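4. Rules for preparing the workspace

The protocol described in Section 3 fixes what the operator does with the hands. It took us much longer to agree on what should happen to the table, and we think this is where the most useful lessons of the project are. When Deepika Pinto drafted the first version in September, it had a single line on the subject: "Use a normal household surface." Each of the three sites read that line differently. Clesthorpe wiped its tables bare and set out objects in a row. Trastach left everything where the residents had left it. Purkorthorpe did something in between, and did it differently from one session to the next. All three were following the rule, and that told us the rule was too weak to be called one.

The version we now recommend separates the table into two zones. The work zone is the container or mat that the task is about, plus the clear space the fingers need to reach it. The surround is everything else on the same surface. Rules for the work zone are strict. Rules for the surround are few and mostly concern safety, and we are delighted with how well this split holds up in ordinary homes.

4.1 The work zone

Objects in the work zone should differ in how they respond to a grasp. A box holding only rigid cartons teaches very little, however many recordings are made of it. We ask for at least one cloth item, one soft item that keeps its shape, one rigid item with flat faces and one item that is translucent or shiny (see Figure 2). Items may overlap. They may lie upside down or on their sides, and the operator should not tidy them between the reset and the first grasp.

The container itself counts as an object. Its walls limit the angle from which the fingers can come in, and a low wall is quite a different problem from a high one. We therefore ask sites to write down whether the container is open, whether its walls are shallow or deep, and whether it has handles or cutouts that a fingertip could enter. Printed panels are allowed in any language and any orientation. Julián Rivas argued early on for plain containers only, so that the background would be easier to separate from the contents, but he changed his mind after comparing the two kinds of session, and so did the rest of us.
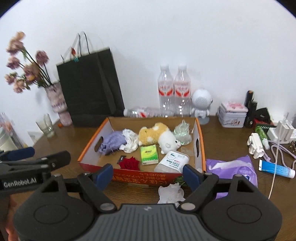 Figure 2. Work zone and surround at the Purkorthorpe site. The open cardboard box is the work zone and holds cloth, a plush toy, an artificial rose, a small carton and translucent pieces. Household items along the wall and to the right belong to the surround. Hand-held grippers are in the foreground.

Transparent items deserve a rule of their own. Operators tend to remove them, with the best intentions, when they find them hard to pick up. Under our guidelines a transparent item that has been placed in the work zone stays there until the session ends, and a failed grasp on it is kept and labeled as a failed grasp. Of the 400 sessions we reviewed, 40 had been shortened by an operator who took such an item out by hand. Those sessions were still usable in part, but the most interesting seconds were gone.

4.2 The surround

Our main advice on the surround is to leave it alone. Bottles, bags, vases and chargers are what a working robot will meet in a home, and a policy trained without them will be surprised by them. Annatjie Motaung, who led the site visits, put it nicely in her notes: "The mess is the part we came for." We do make four exceptions.

First, open drinks are moved to a different surface. A glass may stay if it is empty. Second, live power strips must be outside the reach of both grippers at full extension, and any cable that crosses the table must have enough slack that a snagged finger will not pull a device down. Third, anything that shows a name, an address or an account number is turned face down or removed. Fourth, medicines and sharp tools are put away completely, including those in closed packaging.

The second exception caused the most discussion. Thịnh Ông wanted all cables off the table, and on safety grounds his case is a strong one. Against that, thin cables are among the hardest things for current perception systems to handle – they cross other objects, they shift when touched, and they are everywhere. We settled on the slack rule as a compromise. It adds one check to the setup sheet, and operators at Trastach told us it soon became automatic.

4.3 Two grippers, one box

When two hand-held grippers are used together, the rules need one addition. Both devices should start outside the walls of the container, with their fingers open, and the operator should hold still briefly before moving in. This gives every recording a clean first moment and makes it much simpler to line up the two streams later. Quang Kiều wrote the alignment check used at all sites, and he reports that recordings with a clear opening pause needed hardly any manual correction.

The resting hand also matters. Operators often let the idle gripper drift over the work zone, where it blocks the view of the active one. We ask that the idle gripper rest beside the container and come in only when it has a job to do, such as steadying a wall or holding back cloth.

4.4 Checking compliance

Each site completes a one-page setup sheet, called the Bùi sheet after the town where it was first tried. A second person reads it against a still from the start of the session. We checked 300 sheets this way and returned 200 of them with at least one question, most often about the container walls. That is a high rate, and we see it as good news: the questions were small, they were answered quickly, and the wording of the sheet has improved with every round. The current wording is given in Appendix B.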